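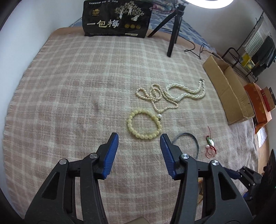

Sukura by Clotilde Chevalier: a slow, odd, lovely family novel (with one very annoying chapter)

April
By Mitali Begum

I'd had Sukura on my shelf for ages before I picked it up, mostly because the blurb calls it "a meditation on inheritance" and I've been burned by meditations before. Then my friend Najwa read it on the ferry, missed her stop and rang me to complain that I hadn't made her read it sooner. So I started it that night and had it finished in four days, which for a 374-page novel with hardly any speech marks is pretty good going for me.

The set-up is simple enough. Three sisters come back to the coastal town of Sukura to clear out their grandmother's house after the funeral, and they've got seven days before the new owners get the keys. Each section of the book is one of those days. Odile, the eldest, wants everything labelled and boxed. Renée wants to burn the lot. And Pascale, the youngest, who narrates, keeps finding letters in the linen cupboard and not telling the other two about them. (I wanted to shake her! I also completely understood her.)

The letters are the best thing in it. They're from a woman named Inès who worked at the cannery with the grandmother when they were both nineteen, and at first they're all gossip and wages and whose cousin has been seen with whom. Chevalier lets you work out for yourself what these two meant to each other. There's no big confession scene. There's a line about a borrowed coat, and then thirty pages later the coat turns up again in a different letter and I had to put the book down and go and make a cup of tea.

I read it in Lina Srour's translation and I can't judge it against the French, but the English is a pleasure. The sisters bicker like real sisters, with half the sentences left hanging and old jokes that don't get explained. She's kept a few of the cannery words as they are, with no glossary, and I liked that too, although my mum (who borrowed it after me) did not and has told me so twice.

Now, the annoying bit. Day Five. All of a sudden we leave the house and get a potted history of the harbour going back nearly 400 years, with fishing rights and a lawsuit and a bishop, told in a jokey voice that doesn't belong to anybody in the novel. I can see what she's up to, it's meant to show how the town has always buried its own stories, but we'd got that already from the coat. I skimmed the second half of it, I'm not ashamed to say, and I didn't feel lost when the sisters came back.

Renée gets a bit short-changed as well. She arrives furious and leaves furious, and there's a hint of a bad marriage that never goes anywhere. I kept waiting for her to get a letter of her own to read.

But the ending is great. Without giving it away, Pascale does finally have to decide what to do with what she's found, and the choice she makes is a bit selfish and I'm still arguing about it with Najwa. She thinks Odile knew all along. I've gone back over the kitchen scene on Day Two looking for evidence and I reckon she might be right, there's a look over the good plates that I'd sailed straight past.

If you need plenty of plot you might struggle. If you like novels where people sort through drawers and talk around the thing they mean, get yourself a copy. Mine's the Twal paperback, which has a nice roomy margin and a spine that's held up to three readers so far. There's an earlier Chevalier, Midus, coming out in the same series, and I've already put my name down for it at the library.

Four stars. It would have been five without the bishop.

Contact us | © Omonar Book Reviews | Back to top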